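Banby Pantry and Prep Room: Walk-Through Checklist
Sunday, April 30, 2023

1. Fridge temperature
Log says 40 degrees at every reading. I doubt any fridge is that steady. Recheck with our own thermometer.

2. Dry storage
Shelves wiped, bins labeled. Trivent traps dated October, so "checked monthly" is hard to believe.

3. Wash basins
Blue round basin listed as for unpeeled roots only. No label on it to say so. Marked as open.

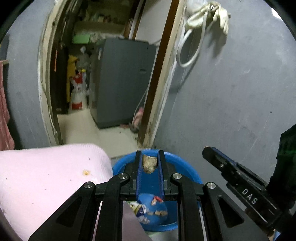
4. Hand sink
Soap yes, towels no. Same as last visit.

5. Fire extinguisher
Deller tag present, gauge in the green. Pass.

6. Exits
Door 2 sticks. Told it was fixed. Push it yourself before signing.

Open items due back in 21 days.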